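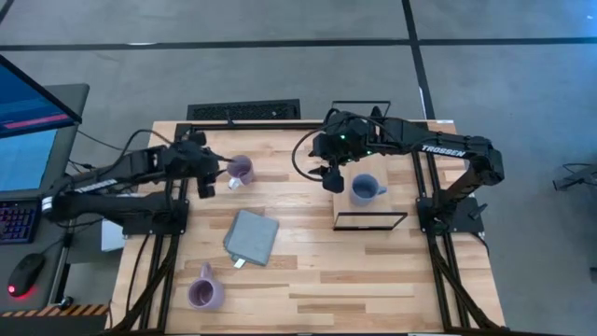 Holz arbeitet, und zwar ein Leben lang. Wer heute nur einen einzigen Satz mitschreibt, nimmt bitte diesen! Ein Baum ist ein Bündel aus längs laufenden Röhren, deren Wände Wasser aufnehmen und wieder abgeben, je nachdem, wie feucht die Umgebungsluft ist. Quer zur Faser wird das Holz dabei merklich breiter oder schmaler, längs zur Faser passiert fast nichts. Tischler haben sich über Jahrhunderte erstaunlich kluge Antworten darauf ausgedacht: Rahmen und Füllung, Gratleiste, Nutklotz, und eben auch die Platte aus vielen schmalen Streifen. Die Tischplatte im Bild gehört zu dieser letzten Familie, lange, gegeneinander versetzte Streifen, manche blass, manche eine Spur dunkler. Solche Farbunterschiede mag ich sehr, und für uns sind sie nebenbei eine gute Erinnerung daran, dass jedes Stück Holz seine eigene Herkunft im Stamm hat.

Kurs Werkstoff Holz, Skript zur dritten Sitzung
Thema: Quellen, Schwinden und was man beim Konstruieren daraus macht
Leitung: Eleri Dafis

1. Wo sitzt das Wasser?

Wir unterscheiden freies und gebundenes Wasser. Freies Wasser liegt in den Hohlräumen der Zellen, wie Wasser in einem Strohhalm. Gebundenes Wasser steckt in den Zellwänden selbst. Trocknet frisches Holz, verschwindet zuerst das freie Wasser. Das Holz wird leichter, behält aber seine Maße. Erst wenn die Hohlräume leer sind und die Wände anfangen, Wasser abzugeben, beginnt das Schwinden. Diesen Übergang nennt man Fasersättigungspunkt. Bei den meisten heimischen Arten liegt er zwischen 25 und 35 Prozent Holzfeuchte.

Achtung, die Holzfeuchte bezieht sich immer auf die Masse des darrtrockenen Holzes:

u = (Masse feucht − Masse darrtrocken) / Masse darrtrocken × 100

Deshalb kann frisches Holz auch mehr als 100 Prozent Feuchte haben. In der letzten Sitzung gab es dazu ungläubige Gesichter, rechnet es ruhig noch einmal nach. Es stimmt!

2. Drei Richtungen

Jetzt wird es richtig schön. Holz verhält sich in jeder der drei anatomischen Richtungen anders:

longitudinal: längs zur Faser, sehr geringe Maßänderung
radial: vom Mark zur Rinde, mittlere Maßänderung
tangential: entlang der Jahrringe, die größte Maßänderung

Als Faustregel gilt, dass Holz tangential doppelt so stark schwindet wie radial. Daraus folgt fast alles, was wir an Brettern beobachten. Ein Seitenbrett wölbt sich beim Trocknen, und zwar so, dass die linke, dem Mark abgewandte Seite hohl wird. Ein Brett mit stehenden Jahrringen bleibt dagegen weitgehend eben. Eine Rundscheibe reißt vom Rand zur Mitte hin auf, weil der Umfang stärker schrumpfen will als der Radius es zulässt. Schaut euch einmal einen alten Hackklotz an, da steht die ganze Theorie in einem einzigen Riss.

3. Rechnen mit dem differentiellen Schwindmaß

Das differentielle Schwindmaß gibt an, um wie viel Prozent sich ein Maß ändert, wenn sich die Holzfeuchte um ein Prozent ändert. Für Rotbuche rechnen wir im Kurs tangential mit 0,41 und längs mit 0,01.

Maßänderung = Ausgangsmaß × Schwindmaß × Feuchteänderung / 100

Rechenbeispiel Breite: Ein Buchenbrett mit liegenden Jahrringen ist 372 mm breit. Die Holzfeuchte sinkt um 3 Prozent.
372 × 0,41 × 3 / 100 = 4,6 mm

Rechenbeispiel Länge: Dasselbe Brett ist 3.172 mm lang, gleiche Feuchteänderung.
3.172 × 0,01 × 3 / 100 = 0,95 mm

Die Länge ist mehr als das Achtfache der Breite, und trotzdem bewegt sie sich nicht einmal um einen Millimeter. Ich finde dieses Ergebnis jedes Mal wieder großartig.

4. Folgen für die Konstruktion

Massive Platten dürfen niemals starr quer zur Faser befestigt werden. Auf einer Zarge sitzt die Platte mit Nutklötzen oder in Langlöchern. Eine Gratleiste wird nur an einer Stelle geleimt und darf sonst gleiten. Füllungen liegen lose in der Nut des Rahmens und bekommen ringsum Luft, im Winter eingebaut mehr als im Sommer (die Heizungsluft hat sie dann schon ausgetrocknet, sie werden also noch wachsen).

Beim Verleimen zur Fläche helfen schmale Lamellen. Jede einzelne wölbt sich nur wenig, und die Fläche bleibt als Ganzes ruhiger. Breiter und schmaler wird sie natürlich trotzdem! Verleimen schaltet das Arbeiten nicht ab, es verteilt nur die Verformung auf viele kleine Stücke. Bei kurzen Lamellen versetzt man die Stöße, damit keine durchgehende Schwachstelle quer über die Platte läuft.

Iestyn Lougher hat letztes Mal gefragt, ob eine gute Oberfläche das Problem löst. Öl, Wachs und Lack bremsen den Feuchteaustausch, manche Lacke sogar kräftig. Ganz verhindern können sie ihn nicht. Wichtig ist vor allem, Ober- und Unterseite gleich zu behandeln, sonst nimmt eine Seite schneller Wasser auf als die andere und die Platte wird schüsselig.

5. Bis zur nächsten Sitzung

a) Berechnet die Breitenänderung des Bretts aus Abschnitt 3, wenn es stehende Jahrringe hat. Rechnet radial mit 0,20.
b) Sucht zu Hause ein Möbelstück aus Massivholz und schaut von unten nach, wie die Platte befestigt ist. Skizze genügt.
c) Erklärt in eigenen Worten, warum eine Türfüllung im August klemmen kann, obwohl sie im Januar klapperte.

Nia Cadwaladr bringt nächstes Mal ihre Jahrringproben mit, darunter ein wunderbares Stück Eibe. Bitte Lupe und Messschieber einpacken, der Taschenrechner darf auch wieder dabei sein.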